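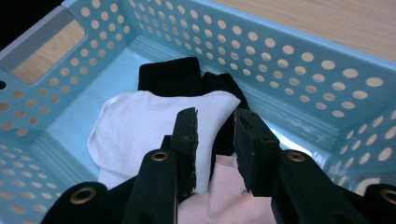 By Brigitta Auer | Jul 7, 2026 | Cerstead

Lost laundry gets a shelf at Gundero house

The residents of the Gundero apartment house in Cerstead have a new place to look for the clothes that go missing on washing day. Starting this month, everything that is left behind in the shared laundry room is put in blue plastic baskets and kept there for 27 days. After this time it goes to the textile collection on Karaca Street.

Until now, forgotten pieces were laid on the window sill, and from there many of them fell behind the dryers. When the dryers were moved for repair in December, the workers found 23 single socks and a pillowcase. The house manager, Reto Marti, then asked the tenants for ideas, and the proposal with the baskets came from Johanna Hollenstein, who lives on the second floor.

"In my family we had always one basket for the socks without partner," Ms. Hollenstein said. "It is a simple thing, but you must look into it from time to time, otherwise it only becomes full."

The house has bought four baskets of the same kind, one for each washing machine. The model is rectangular with round holes in the walls, so that air can reach the clothes, and there is an opening in the side for the hand. A black ribbed sock and a white cloth are lying together in one of them. Mr. Marti asks that only dry pieces are put in, and that nobody uses the baskets to carry the own laundry upstairs.

Not all tenants were in favor at first. Laurier Doucette, who has lived in the building for eight years, would have preferred a clothesline with pins, where each piece can be seen from the door. He said that small things disappear easily under a bigger one. His suggestion was partly accepted: baby clothes and gloves will be hung on a short line next to the sink.

The baskets were paid from the house fund. The laundry service Koneso, which maintains the machines, will also empty the lint filters more often and place any sock found there in the nearest basket.

Iman Fawzy from the ground floor has offered to bring the uncollected pieces to Karaca Street at the end of each period. Before she does this, a list will hang on the laundry room door for two days. Tenants who are away on vacation can write to Mr. Marti, and he will keep their things in his office until they return.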